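Cudia Kitchen Set – Data Card

Version notes: second release. Replaces the first release in full. Files from the two releases should not be mixed, as the object numbering has changed.

Summary

Cudia is a set of simulated tabletop episodes prepared in the Moynihan shared workshop to support the construction of a single-arm kitchen helper. The physical build, known within the workshop as Givberg, is still in progress. The simulated set allows members to write and test motion code before the bench, the mounting pedestal and the wiring are complete.

The release contains 3000 episodes. Of these, 300 are held out for testing and should not be used to tune any part of a controller. Each episode begins from a fixed kitchen layout, with small household items placed on the counter at positions drawn at random within marked zones.

Intended use

The set is intended for members of the workshop and for home builders working on comparable arms. Suitable uses include:

Training and checking pick-and-place routines for small items.
Testing reach and clearance planning around a fixed counter.
Comparing gripper approach angles before any parts are cut or printed.

The set is not suitable for judging the safety of an arm working near people. No human figures are modeled in any episode, and contact forces are simplified.

Scene contents

The layout consists of one L-shaped counter, one pedestal and one arm fixed beside the counter. Items are drawn from a library of 35 object models covering flatware, containers, food and general kitchen goods. Object models are stored separately from episodes and may be replaced, provided that the replacement keeps the same name and origin point.

Stone, wood and plain painted surfaces are available for the counter. Surface choice affects appearance only. Friction is set in a separate file and does not follow the surface that is displayed.

Episode structure

Each episode folder holds the following:

A scene file listing every object, its position and its rotation.
A joint log with one row for each simulation step.
A gripper log recording commanded and reported opening.
A task line in plain English, such as "move the fork to the rear section."
A result flag, written at the end of the run.

Positions are given in meters and angles in radians. The origin is the center of the top face of the pedestal. Users who mount the arm at a different height must apply their own offset – the provided scripts do not do so.

How the episodes were produced

Motion was recorded by members using a hand controller connected to the simulator. Runs were then replayed by the Zallex script, which checks each joint log against the stored scene file and rejects any run that does not reproduce. A total of 239 runs were rejected at this stage and are not included in the release or in the episode count given above.

Failed attempts at a task were kept where the replay matched. They are marked by the result flag and may be filtered out when loading.

Known limitations

Thin items are difficult to grasp in simulation. Forks in particular may slide along the counter surface when the fingers close, and the resulting motion should not be taken as a guide to behavior on a real bench.

Rounded items may continue to roll slowly after release. The result flag is written at the end of the run regardless of whether the item has come to rest.

Lighting is fixed across the release. A controller that relies on camera images should be expected to perform poorly under workshop lights without further training.

The rear section of the counter lies near the limit of the arm's reach in some layouts. Placement zones there were reduced in this release, but a small number of target positions remain out of reach. These are listed in the file unreachable.txt.

Loading the set

Unpack the archive into a single folder and set the data path in config.txt. Run check_set first. The check reads every episode folder and stops at the first missing or damaged file. It should be repeated after any object model is replaced.

Terms

The episodes and scripts may be copied and changed for personal, workshop and classroom use. Copies passed to others must include this card. Object models supplied by outside authors carry their own terms, which are stored beside each model.

Corrections

Errors should be reported through the workshop tracker under the label Cudia. Reports should give the episode folder name and the release number. Corrections are collected and issued with the next release, planned for December.
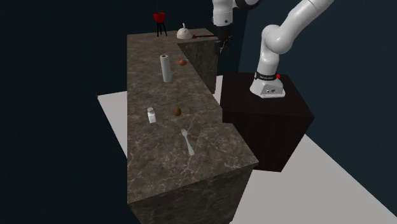

Figure 1. Simulated layout with stone counter, single arm and empty gripper.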